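Fingertip pad inspection interval -- what do you write in the procedure?

hgebreyes
We're redrafting the end-effector section of our cell procedure at Skirgate and I can't get agreement on how often the fingertip pads should be checked. The old text says "regularly", and our auditor has rejected that. Current proposal is a visual check at start of shift and a torque check on the pad screws every 300 operating hours. Does anyone have wording that has survived an audit?

ewan_ashby
Hours are the wrong unit. A gripper that sits open all morning collects hours and no wear. We count close cycles in the controller and raise a maintenance flag from that. The start-of-shift check is fine as it is, but write down what counts as a fail or each shift will decide for itself.

stepien_c
Disagree on cycles. Cycle counts say nothing about collisions, and collisions are what loosen pads on our line. Meston's procedure, which I helped write, has three triggers: start of shift, after any protective stop with contact, and after any change of pad. No interval at all.

ewan_ashby
No interval means a cell that never faults never gets a spanner on it. I would not sign that.

stepien_c
It gets looked at every shift. A loose pad shows.

ewan_ashby
It doesn't always. We pulled a pad at 22 per cent of its specified screw torque and it had passed the visual that morning. You had to push it sideways with a finger to feel it move.

hgebreyes
That is useful. So the visual check should include a push by hand? In that case we need the arm in a safe state for it, and the present text allows the check in reduced speed mode.

m_kwiatkowski
Take that out. Hands near the fingers means drive power off and the gripper's own supply isolated. Reduced speed limits the arm. On many cells it does nothing for the gripper, which can still close at full force. If the gripper is pneumatic, vent it and confirm on the gauge. Your risk assessment should already say so -- if it doesn't, fix that before the procedure.

wysocka_w
Seconding the above, with one reservation. Some grippers lose grip when isolated, so the step before isolation has to be "no part held". We had to reissue at Witkowska for that omission.

stepien_c
Fair. I'll concede the push test. I still don't want a fixed interval in the document. Put it in the maintenance schedule and refer to it, so a change doesn't need a full reissue.

ewan_ashby
I can live with that, provided the reference is to a numbered item. Ours is item 372 and the auditor went straight to it.

hgebreyes
Draft 2, then:

Before the check: no part held, drive power off, gripper supply isolated, stored air vented where fitted.
Check: pads seated, no cracks or lifting, no movement under hand pressure, screws present.
When: start of shift, after any stop with contact, after pad change.
Torque: per maintenance schedule, item number to be quoted.
Fail: any movement at all. Tag the cell and log it.

I'll put it to the Sornura integrator in July and post their comments in this thread.

m_kwiatkowski
Add the wrist bracket to the check list. It takes the same knocks as the pads and is usually left off.
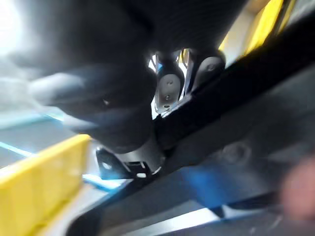

While you are in there, give the bracket fixings their own line in the schedule as well. Ours were lumped in with the pad screws under one torque value, and it was the wrong value for the bracket.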